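Notes for week 3, the one on saving and small money. Folke Nygård taught this before me and I've kept his order, but the grumbling is mine.

## Where we left off

Last time we talked about why people keep cash in the house at all. Several of you wrote in your homework that it's "irrational" and then stopped there (I counted that as half an answer, sorry!). Money in a jar earns nothing, sure. But you can see it, you can shake it, and you can get at it at midnight when the bank is closed. Those things are worth something to people, and our job this term is to ask how much.

## Mental accounts

The basic idea is that we sort money into little piles in our heads and then treat the piles differently. Rent money, grocery money, birthday money from an aunt. A dollar is a dollar on paper, but most of us will blow the birthday dollar on something silly and guard the rent dollar like a dog with a bone.

A homemade coin box is the simplest version of this I know. You put a slot in some cardboard, you call it the vacation fund, and suddenly those coins are off limits for coffee.

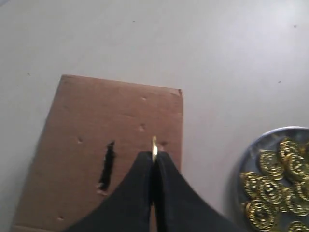 Two terms to learn from this section:

- **Labeling** – giving a pile of money a name. The name does more work than you'd think.
- **Friction** – anything that makes the money a bit annoying to reach. Tape on a lid counts. So does a savings account with a password you always forget.

Labeling and friction usually show up together, so it's hard to say which one is doing the saving. Keep that in mind for the reading.

## The Vik households

The reading is Elsa Amundsen's chapter on the village of Vik, where 30 families kept spending diaries through November. Fourteen of them got a plain box for spare change, and the rest carried on as usual. Please read the diary excerpts and don't skip straight to the table at the end. The excerpts are the good part! One mother writes down every single time she "borrowed" from the box, with what it was for, and you can watch her rules for herself get looser and then tighten up again before the holidays.

Things I'd like you to look for as you read:

1. Who in the family gets to decide what the box is for?
2. When somebody takes money out, do they pay it back, and do they call it a loan?
3. What happens to spending in the *other* piles? (Page 44 is where she gets into this. I had to read it twice.)

Number 3 is the big one. If a family puts five dollars in the box and then puts five dollars more on the store tab, they haven't saved a thing. Amundsen is careful about this and a lot of people who cite her aren't.

## Starting from nothing

Quick word on the blank diary page, which some of you found weirdly stressful. Start with one purchase, any purchase, and write the amount and what pile it came from. I do mine standing at the table with my coat still on. 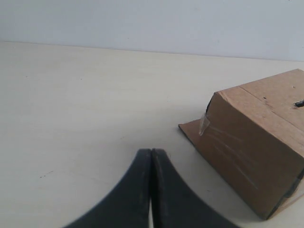
*A clear stretch of tabletop against a plain wall.*

Keep it up until we meet again. Rounding to the nearest dollar is fine, leaving out snacks isn't – snacks are where the interesting stuff hides.

## For next time

Bring your diary and one question about the Vik chapter. We'll start on store credit, and I'll hand back the homework then.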